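Notebook, Kestudia project, November, entry 8

Started 4.15, finished far too late. Me and Anneli Harju on the grippers, Zofia Zieliński on the laptop.

Carrying on from last time: the left gripper was still dropping out of tracking whenever the wrist turned past a certain point, and I'd gone home convinced it was the software. Zofia said it wasn't the software. She had a look before I'd even got my coat off and she was right (writing it down, as promised). Two of the tags had the wrong IDs in the config file. I'd swapped them when I copied the list over, so every time those two faces came round together the solver got a pose that made no sense and threw it away. Fixed the file, restarted, and the left one held on through a full slow turn. Lovely!

The right one is now the fussy one, of course. It loses lock for a moment when I bring both hands in close, and I think my own forearm is getting in the way of it, or possibly the other cube is. Need to try it with the elbows held further out, which feels daft but might do the job.

After that we went on to the practice task for the Clultard round. For anyone reading this who missed the briefing: two hands, one folded cloth, pick it up by the near corners, open it out, lay it flat on the table, let go cleanly. Sounds like nothing. I can do it with my fingers while talking to someone. With the grippers it's like trying to make a bed wearing oven gloves, and you do have to learn it all over again because there's no feel in the tips at all, you're just watching and hoping you've closed enough. 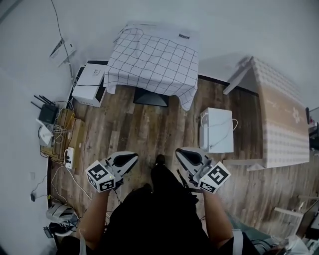
My first few goes were rubbish. I kept squeezing too early and pinching up one layer of the fold and leaving the other one behind. Anneli got the knack much faster than me. Her trick is to come in lower and flatter, nearly scraping the table top, then close slowly, then wait a beat before lifting. I was lifting while I was still closing. Once I copied her it went a lot better, although I still can't let go with both hands at the same moment and the cloth slides off towards whichever side I release last.

Zofia wants us to agree on a start pose, and I'm all for it. At the moment each of us begins wherever we happen to be standing, and she says the recordings look as if they were made by completely different creatures. So from now on: feet together, grippers out in front and turned in a bit, hold still and count to two, then go. Same thing at the end. She'll trim on the still bits, which saves her scrubbing through everything by hand.

The logger stopped at 2,000 samples again. I thought we'd got rid of that limit but it's set in two places (why??) and I'd only changed it in the one. Changed both, ran a long dummy take with me waving my arms about like an idiot, and it carried on well past where it used to stop. Keep an eye on it anyway, I don't trust it yet.

Small stuff before I forget:

Right gripper squeaks near the end of its travel. Anneli thinks grit, I think the screw's a bit tight. Take it apart next session, on a tray please, I'm not crawling about after washers again.

Tape on the charging leads is going gummy. Use the cloth tape from the Brinel drawer.

The Toledo script still writes its files with the old naming, so don't run it on anything from today until Zofia's changed it or you'll overwrite things. I mean it!

My shoulders ache. Shorter turns and swap more often, I was getting sloppy by the end and it'll show in the takes.

Next time I want to do the elbows-out test on the right gripper first, before we record anything, and then a proper run of the cloth task with the new start pose, Anneli first and then me. If there's any time left, Zofia would like to try the two-person handover, and I've said yes, though I've no idea yet where the second person is meant to stand.

Batteries on charge, laptop backed up, config committed with the right tag IDs this time.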